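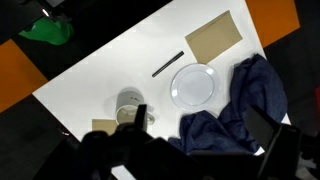
Rostam Bakhtiari wrote to me after my last text that a learning system does not care how tidy the operator is, it only cares how many examples it gets, and that I should stop worrying and collect more. He wrote it in a friendly way. I have thought about his remark for many evenings and I still disagree with him, so I will try to explain why.

I have been collecting examples for robot arms for some years, first at Kerach and now at Olen. My work is simple to describe. I sit beside a table, I put some household things on it, a mug, a plate, a pen, a cloth, and I guide the arm through a task. The arm has a small camera near the gripper and everything is saved. Then I change the things and do it again. On a good day I make 100 examples. The number is written in a report, and the people who read the report are happy when it is high.

My opinion is that this number is the worst thing in our profession. A person who is paid by number will very quickly learn which examples are cheap. The mug is easy when it stands upright with the handle to the right, so the mug stands upright with the handle to the right. The cloth is easy when it is flat. I did it also, I do not want to pretend I am better than others. In July I looked through 900 of my own recordings, and in almost all of them the mug was in the same third of the table. I did not decide this. My hand decided it, because my chair was on that side.

The model which was trained on these recordings was very good on my table. Then Felicja Sobczak tried it on hers, and she put the mug on its side. The arm went to the place where a rim should be, closed on air, lifted the air carefully and carried it to the plate. Everybody laughed, me too, but it was my work we were laughing at.

Rostam would answer that with more recordings the strange cases come by themselves. I do not think they come by themselves. A strange case comes only if somebody allows it. If a mug falls over while I prepare the table, my first wish is to put it up again. It takes effort to leave it lying, with the opening towards the arm, and to start recording from there. It takes more effort to leave the cloth in a heap, where even I am not sure which corner I should take. Such an example is slow. Sometimes I need three tries for it, and in the report it has the same value as the easy one.

There is also the question of failed tries. At Kerach the rule was to delete them. At Olen we keep them with a mark, and I think this is right, although the marking is boring and we argue about what is a failure. If the gripper touches the pen and pushes it a little and then takes it correctly, is it a failure? Efthymia Moschos says yes, I say no. We have not solved it, and I suspect that our recordings disagree with each other in exactly this place. A system learning from both of us must be quite confused.

I must be fair to Rostam in one point. Too much care is also bad. I knew a group which spent two months on a plan for where each object should lie, and finished with 26 examples, all of them beautiful. Nothing could be learned from 26 examples. So I do not ask for a museum. I ask that somebody looks at the recordings before they count them, and that the operator is allowed to say "today I made few, but they are difficult ones" without feeling ashamed.

What I do now is small. Before each recording I throw the cloth and do not correct it. I turn one thing in a way which annoys me. Every hour I move my chair. My number went down, and I had to explain this to Fares Hakim, who makes the report. He listened and asked if he could write "difficult" in a separate column. I said yes, please. The column exists since January 16, 2023, and for the moment only Felicja and I are filling it in.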